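Imprimir | Enviar por correo

Asunto: Re: ¿Quién se apunta a los 10 km de Dalby?

Hola a todos:

Perdonad que conteste con tanto retraso, que entre el trabajo y el calor de August... de agosto, quiero decir (llevo toda la semana escribiendo a los amigos de fuera y ya mezclo los idiomas), no me había sentado con el correo hasta esta tarde. Copio el mensaje para quien se haya perdido:

> Buenas, lista. Estoy pensando en los 10 km de Dalby, el domingo a primera hora.
> ¿Alguien los ha corrido? ¿Es verdad que la cuesta de Drokow es tan mala
> como dicen? Vengo de una lesión de gemelo y no quiero hacer tonterías.

Pues sí, yo los corrí el año pasado y repito encantada. La cuesta existe, no te voy a engañar, pero llega pronto, en el kilómetro 2, y con las piernas frescas se sube bien si no te dejas arrastrar por los que salen disparados.

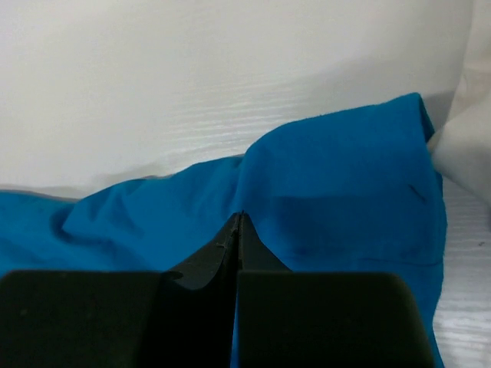
Después viene un tramo largo junto al canal, llanísimo y con bastante sombra, y ahí es donde se disfruta de verdad. Yo llegué a meta en unos 50 minutos, parándome a beber y saludando a todo el mundo, así que imaginaos el sufrimiento. Con el gemelo recién curado, yo iría detrás en la primera parte y ya verías luego cómo te encuentras.
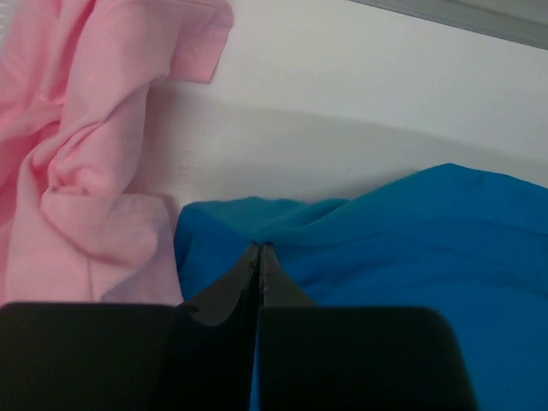 Lo del aparcamiento sí conviene pensarlo. El año pasado éramos 240 en la salida y la explanada de Fakhoury se llenó enseguida; acabé dejando el coche casi en Pukivstead y llegué al arco trotando, con el dorsal en la mano y los imperdibles en la boca - calentamiento incluido, eso sí. Este año quiero ir en el autobús, que para en la misma plaza. Si alguien más se anima, que lo diga por aquí y vamos juntos, ¡que el viaje se hace mucho más corto charlando!

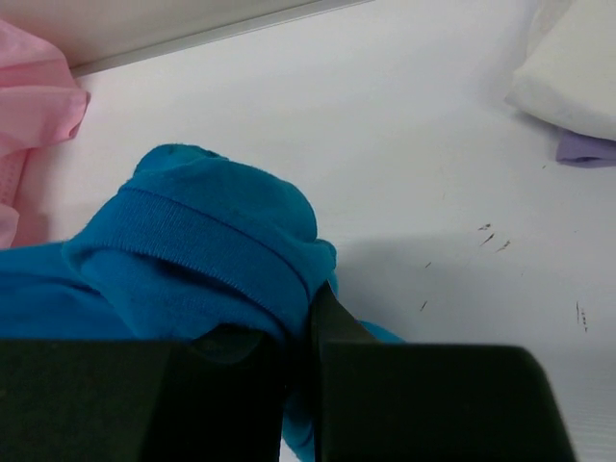
Prenda de punto azul verdoso, sobre la mesa blanca.

Y otra cosa, que se me olvidaba: el desayuno de después merece la pena, sobre todo el bizcocho de limón. Guardad sitio.

Un abrazo grande y a cuidar ese gemelo.

Contacto | © Lista de corredores de Dalby | Volver arriba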